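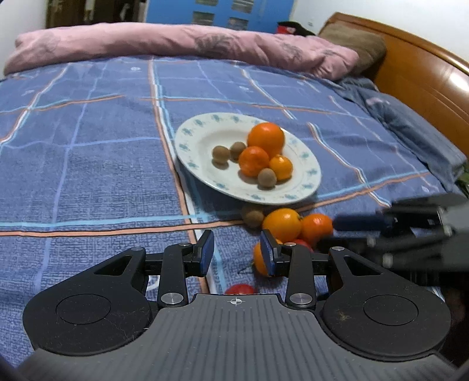 Fruit tastes better eaten on the bed, I've decided. The blue plaid sheet is my favourite at the moment, so out came the flowery-rimmed plate and a good pile of citrus.
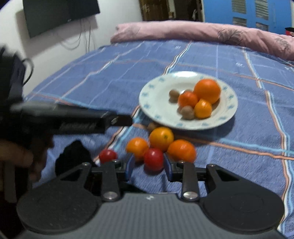 Leonie reckons oranges belong in the fridge. No way! I like mine at room temperature – and the little tangerines even more so.

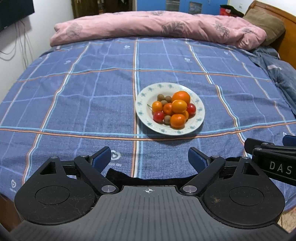 Full plate, happy day sheet

Mum had a plate a bit like this one, and we'd fight over the biggest orange every time.
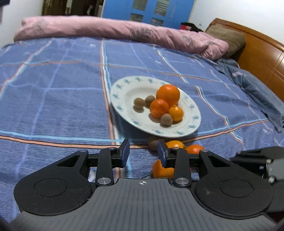
I still go for the biggest first. Peel goes in the compost, tea goes on, and I'm set until dinner.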